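What I learned about trash from a shared office

13 February 2018

When I moved to Fostville I did not expect that I would write one day about trash bags. But my friend Nives Lo Presti asked me what I do on Tuesdays, and when I explained her, she laughed and told me to put it in the blog. So I put it.

I rent a desk on the second floor of the old Prosser building. It is one long room with carpet tiles, white walls and fourteen desks, and the people there do many different things. Two of them translate manuals, one draws maps, and I do bookkeeping for small shops. The rent is low for one reason: there is no cleaning company. Everybody has a job from a list. The list is kept in a program called Listix, and every November the jobs change. Last November I got the bins.

My first feeling was disappointment. I wanted the plants. The person who had the bins before me was Kerttu Turunen, and she had them for two years because she likes them. She gave me half an hour of instruction, and at that time I thought it was twenty-five minutes too much. Now I think different.

In my country we use small bags at home, often the ones from the supermarket, and we carry them down every evening. I had never in my life bought a roll of big black bags. So the first week I went to the store and took what was cheapest, 100 bags in a box, very thin. They were also too short for our bins. The edge of the bag slipped inside the bin as soon as somebody threw an apple, and then the apple juice was on the plastic of the bin and I had to wash it in the bathroom sink. I still have most of this box. If you need short thin bags, please write to me.

The second mistake was that I pulled the bag out too fast. When a bag sits tight in a round bin, there is no air under it, and the bin wants to come up together with the bag. Kerttu had told me about it and I forgot. The bin went up, then it went down again on the carpet, and some coffee grounds went with it. Coffee grounds on carpet tiles are not so terrible as you may imagine. The pattern on ours is beige and brown and a little purple, in patches, and it hides very much. I vacuumed anyway. One can also lift a single tile and shake it outside, but it is a lot of work to put it back straight, and the map man has opinions about straight.

Now I do it like this. I go around with the new bags already in my back pocket, folded in four. I start at the window side, where the bins have only paper, and I finish at the kitchen corner, where they have everything. If a bag has just two or three dry things inside, I empty it into the next one and leave it in the bin. Kerttu does not agree with this and changes every bag every time. We discussed it -- politely, but for long.

For a full bag, I first press the top gently with my open hand so the air comes out. You must turn your face away for this part. Then I collect the edges all together in one place, twist them two or three times, and make the knot low, close to the trash. A high knot looks nice but the bag becomes like a balloon, and it takes the room of two in the container downstairs. I tie it while it is still standing in the bin, and so the bin holds it for me.
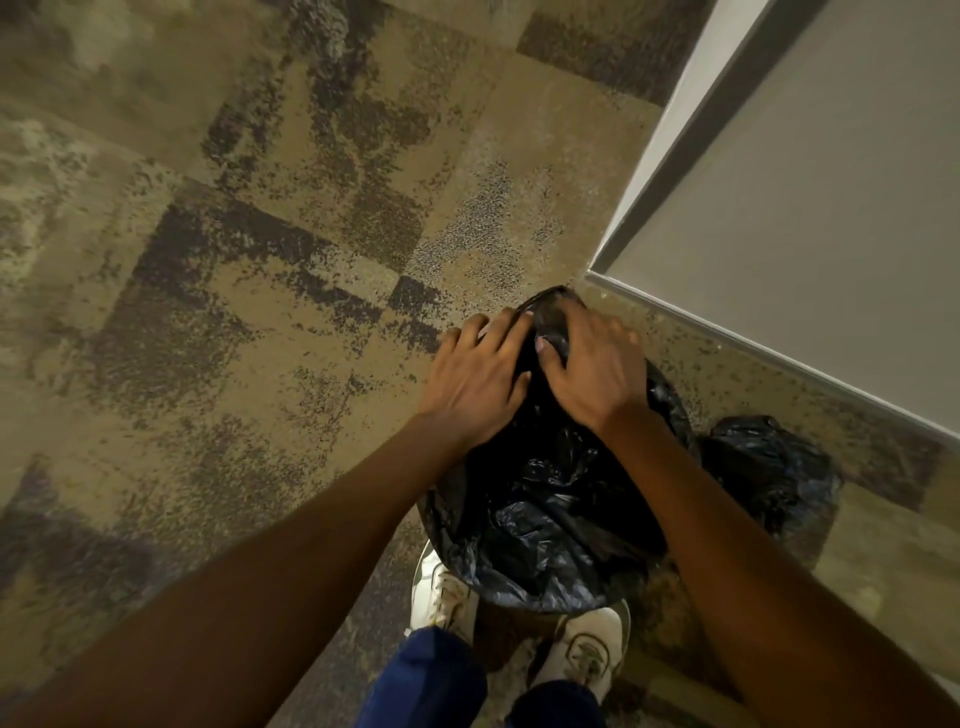
There is also the question of the knot itself. I know people who make two ears, like a rabbit, and tie them across. It is a good method when the bag is not too full. When it is full there is not enough plastic for ears, and I make one simple knot with the whole twisted part, as you would do with a scarf. Nives uses a rubber band. She has a drawer full of them from the vegetables, so for her it costs nothing.

The bags I buy now are from Tesum. I order 200 at one time, and this box lives under the kitchen sink behind the dish soap. They are thicker and they are long enough to fold over the edge of the bin by the width of my hand. When you put a new one, open it first in the air with one strong shake. Then push the bottom all the way down with your fist, and fold the edge outside. I did not push it down in the beginning, and the first heavy thing, usually somebody's lunch, pulled the whole bag in after it.

The container is behind the building, across the parking lot. In the winter I carry two bags in each hand because I want to go only once. I know it is wrong. In January one bag opened on the stairs between the first and the second floor, and it was of course the one from the kitchen corner. I met on these stairs a woman from the company below us, whom I had never spoken with, and she went to bring me a dustpan. We now say good morning.

I asked Kerttu last week if she would like to have the bins back next November. She said yes immediately, and then she asked what I would take. The plants are free again, it seems. But I must say I am not so sure anymore that I want them. There is one very large one near the printer which loses its leaves every time somebody opens the window, and the leaves, where do they go? Into my bins.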